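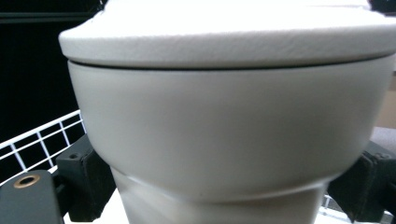

Acceptance

The contract between Sillwood and Flolov defined a successful transfer as follows: one drinking vessel removed from a wire basket, placed upright on a table, and released. No contact with the basket rail. No second grasp. Maximum time, one minute.

Iveta Jireš had the definition taped inside the cover of her notebook. She had been hired by Sillwood, the buyer, to say whether the machine met it. Sillwood ran residential care homes and wanted something that would unload clean cups in the kitchens at night. Flolov had delivered one arm, one controller, and an engineer named Vaněk who slept at a motel in Dustdale and ate the same sandwich every day at eleven.

The first week went to calibration. The second went to cups.

Plain cups were easy. The arm came down over the basket, opened, closed, lifted, and set them on the table with a small click. Vaněk called out the attempt number and Iveta wrote P or F. By Wednesday afternoon there were long columns of P, and Vaněk had begun to talk about his flight home.

Then she put in the lidded tumbler.

"That isn't in the training set," Vaněk said.

"Is it a drinking vessel?"

He looked at the contract, which he also carried. He agreed that it was.

The tumbler was wider at the top than at the bottom. The controller estimated its width from the lid, opened to suit, and closed at a height where the body was narrower than predicted. The fingers met the body late and at an angle. On the first attempt the tumbler rotated and struck the rail. On the second it came up well and was released a half inch above the table. It landed on its base, rocked, and stayed upright.

"P," said Vaněk.

"It was dropped."

"The contract says released."

She wrote P, with a note. 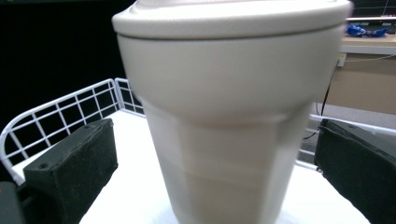

Grasp height was the whole problem, Vaněk explained. Too high and the fingers fouled on the lid. Too low and they fouled on the basket floor. Between the two was a band where the sides were close enough to parallel, and a person found that band without looking for it. The controller had to be told. He raised the approach by one increment, ran ten attempts, lowered it, ran ten more. He changed the closing force. He changed the order in which the wrist and the fingers moved. Each change fixed a class of failure and introduced another.

At six he went back to Dustdale. Iveta stayed and entered the day's attempts in the spreadsheet. The total stood at 1306. Of those, 666 were passes. The rate had been far better before the tumbler, and the spreadsheet had no column for the reason.

Her mother called while she was saving the file.

Drahomíra Jireš had spent most of her working life in the dish room of a hospital. She had unloaded racks on two shifts, days and then nights, and she asked about the machine the way she would have asked about a new hire.

"How many can it do in an hour?"

Iveta told her.

"And it works alone?"

"There's an engineer."

"What does he do?"

"He picks up the ones it knocks over."

There was a pause on the line. "So that's two on the shift," her mother said.

Iveta said it wouldn't be like that in service. The engineer was there for the trial. In service there would be a remote operator for every several machines, and a fault would stop the arm and send a message.

"And the cup?"

"Which cup?"

"The one it knocked over. If the fault stops the arm, where is the cup?"

Iveta looked at her notebook. The contract covered the state of the vessel at the end of a successful transfer. It did not cover the state of the vessel at the end of an unsuccessful one. She wrote the question down under the day's last F.

"We had a girl from an agency once," her mother said. "Very fast. She put everything down wherever there was space. You couldn't say she was slow. But somebody had to go behind her." She asked whether Iveta had eaten, and Iveta said she had, and they hung up.

In the morning Vaněk had a new build. He had worked on it at the motel. It ignored the lid and measured the body from the side, moving the wrist down until it had a clear view below the widest point. It took nine seconds longer. He ran the tumbler and the arm lifted it straight, crossed the rail with clearance, and set it on the table without a sound.

He ran it again. He ran it until his sandwich. Iveta wrote P all the way down a page and onto the next.

"Now move the basket," she said.

"Where?"

"Anywhere. Someone will bump it."

He nudged it with his hip, a little way toward the wall and slightly crooked. The arm found it and completed the transfer. He was pleased enough to turn the basket a quarter turn himself, without being asked, and it completed that one too.

"Now leave it empty."

"Why would it be empty?"

"At the end of the job it's empty."

He thought about that and pressed start. The arm came down over the basket, looked, moved the wrist down for its clear view, and looked again. It waited the full interval allowed for a poor image. Then it closed on nothing, lifted, traveled to the table, lowered, and opened its fingers.

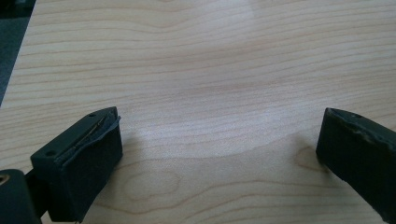 The controller logged a success. Vertical travel correct, placement position correct, release confirmed, no rail contact. Elapsed time forty-one seconds.

Vaněk read the log twice. The finger sensors had reported full closure, he said. That was a value that should have been checked and was not, because in every attempt they had ever run there had been something in the basket. It was one line. He could add it before lunch.

"Add it," Iveta said. "Then I need to know how many of the passes had a cup in them."

"You were here. You wrote them down."

"I wrote down the ones I watched. Your overnight runs are in the total."

He did not answer right away. The overnight runs had used a rotating fixture that fed cups into the basket, and the fixture had jammed at least once, on a night when they had both been asleep. There was video. It would have to be reviewed by a person.

They divided it in half. Iveta took the earlier files and Vaněk took the later ones. The format was a fixed view of the table at double speed, arm in, arm out, and for each one she marked whether there was a cup under the fingers when they opened. After the first hour she had the rhythm of it. The machine did not vary, and her hand moved to the key at the same instant every time. Twice she found she had marked a cup before she had looked for it, and had to go back.

Around four the Sillwood purchasing office called to ask if there was a number yet. They had a meeting in November and needed something for the slide.

"There's a number for the daytime," she said. "The other one is being counted by hand."

She went back to her files. Across the room Vaněk had stopped his playback and was reaching into the basket for the tumbler, which he rinsed at the sink and filled with coffee.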